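**Facilities notes, April: surface cleaner changeover at Promalham**

The changeover from ready-mixed cleaner to Javola concentrate is finished on all floors at Promalham and will start at Stirach next month. The old product came in pre-filled bottles that were thrown out when empty. The concentrate comes in five-liter containers and is diluted on site into refillable trigger bottles. This item covers the mixing ratio, labels, trigger maintenance, and what to do with leftover stock.

**Mixing**

The working strength for tabletops, counters, and door hardware is 2 percent by volume. For a one-liter bottle that means 20 ml of concentrate made up to the line with cold tap water. Put the water in first, to within an inch of the line, then add the concentrate and top off. Adding concentrate to an empty bottle and running the tap onto it fills the neck with foam, and the bottle ends up short.

Do not mix stronger. Two floors were using a double dose in the first weeks, and the result was a film on dark tabletops that held fingerprints and had to be removed with plain water. The film is surfactant left behind after the water evaporates. It is not damage to the finish. One pass with a rinsed cloth takes it off, sometimes two.

Use cold water only. The mixing stations are fed from the same line as the kitchenettes, and the measured temperature there was 69°F when we checked, which is fine. Hot water makes the fragrance noticeable, and we have had requests to avoid that.

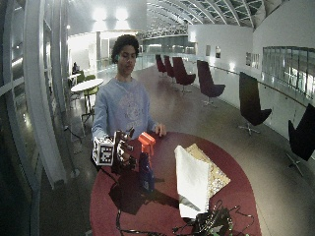 *Trigger spray bottle on a round red tabletop.*

**Labels and dates**

Each bottle gets a label with the product name, the strength, and the date of mixing. Diluted cleaner is kept for a maximum of 90 days. After that it goes down the utility sink with running water and the bottle is rinsed three times before refilling. A bottle without a date is treated as expired.

Write the date in pencil or with the paint marker hanging at the mixing station. Ballpoint comes off on the first contact with the cleaner. Labels go on the side of the body, clear of the fill line. Several bottles have come back with the label wrapped over the line, which makes accurate filling impossible.

Bottle color has no meaning under the new system. Under the previous contract a colored body or head indicated a particular product, and some people still sort by it. Please go by the label.

**Application**

For tables, spray the cloth, then wipe. Spraying the surface directly puts liquid into the edge joint, and on older tables the edge joint is where swelling starts. Edeltraud Lindemann went through the furniture register for the building and found 262 tables with a glued edge, most of them bought in the same order. Replacement tops in the matching color are no longer stocked by the supplier.

Two to three pulls of the trigger are enough for a folded cloth. Fold in quarters and turn to a clean face for each table. When all eight faces have been used, the cloth goes in the laundry bag.

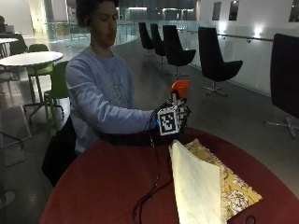 Cloths are washed at the warm setting without softener. Softener coats the fibers and reduces how much liquid they take up, and the coating transfers to the next surface. If a cloth beads water when held under the tap, wash it twice with no detergent and test it again. Cloths that still bead are moved to the floor-care bin.

Metal trim and chair legs can be cleaned with the same solution but should be dried right away. Tap water in this building is hard enough to leave spots on polished metal. For spots already there, use the descaler from the kitchenette cupboard on a damp cloth, then wipe with water. Keep descaler off stone sills.

**Trigger heads**

The heads are the Wiegand long-stroke type. They are rated for refilling, but they do clog, usually at the nozzle. If the spray pattern turns into a jet or drifts to one side, remove the nozzle, soak it in warm water for ten minutes, and pump clean water through the head before refitting. Do not clear the opening with a pin. It widens the hole, and the head will drip from then on.

If the trigger moves but nothing comes up, check the dip tube first. It can slip out of its socket when the head is unscrewed at an angle. Push it back in until it stops. The cut end of the tube should face the front of the bottle so that the last of the liquid is picked up when the bottle is tipped forward.

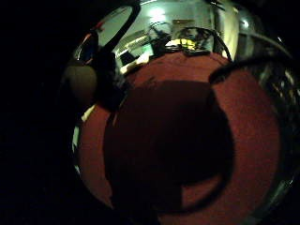
Return the nozzle to the off position before storage. Bottles stored open lose pressure seal over time and will leak if they are laid down in a cart. Spare heads and gaskets are in the drawer under the mixing station on the ground floor. Take what you need and enter it on the sheet.

**Old stock**

Ready-mixed bottles still in cupboards can be used up. Do not decant them into the refillable bottles and do not blend them with the concentrate. The two products have different preservatives, and the mixture turns cloudy within a day.

**Stirach**

Mixing stations at Stirach will be installed in the second-floor utility room and next to the loading entrance. Until they are in service, continue with the ready-mixed product. The safety data sheet for the concentrate is in the binder at each reception desk. Questions about furniture finishes go to Edeltraud Lindemann, and questions about supplies go to the facilities mailbox.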